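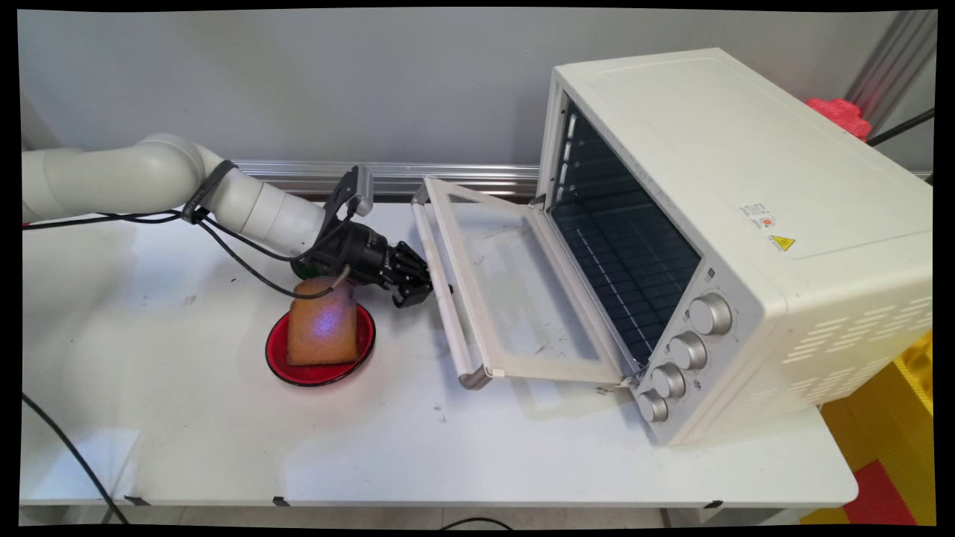
Who can apply to take part in the Idberg bread storage study?
Any adult who bakes or buys at least one loaf a week and can keep a written log for the length of the study.

Brosuria is recruiting households for a home study of how storage method affects the rate at which bread goes stale. The study compares paper bags, cloth bags, lidded boxes and freezer storage. Enrollment is open from 2024-04-19 until all places are filled. Log keeping begins in July.

Places: 689
Duration: 2 months
Location: your own home, within the Idberg delivery area
Language of materials: English

What participants do

Each household is assigned one storage method and stays with it throughout. A test loaf is delivered once a week. Participants cut one slice per day from the same end, press the crumb with the supplied gauge and enter the reading in the log. Toasting is permitted, but only after the reading has been taken, and the log has a column for it. Any visible mold ends the record for that loaf. The remainder is discarded and the date noted.

Readings should be taken at the same time each day, plus or minus one hour. A missed day is left blank. Do not estimate a value afterward.

Requirements

Applicants must be 18 or older. The kitchen must have a shelf or counter away from direct sun and heating, and freezer space for one full loaf. Households with a member who has celiac disease or a wheat allergy cannot be enrolled. Only one application per address is accepted. People who took part in the Fatance crust trial may apply, provided their final log was returned.

Materials and payment

The gauge, a room thermometer, the storage container and printed log sheets are supplied. The gauge and thermometer are returned at the end in the prepaid box. Payment is 792 in local currency, made in two equal parts, the first at the midpoint and the second on receipt of the completed log and equipment. Participants who withdraw before the midpoint keep the bread but receive no payment.

Data handling

Logs are stored under a household number. Names and addresses are held separately by Sun-ja Woo and deleted after final payment. Withdrawal is possible at any time without giving a reason.

How to apply

Request the two-page form from the study office at Brosuria, Idberg, and return it by mail or in person. State the type of bread you normally eat, the number of people in the household and how you store bread at present. Questions about eligibility go to Tormod Viklund, questions about payment to Jummai Nwosu. Applicants are notified in writing whether or not a place is available.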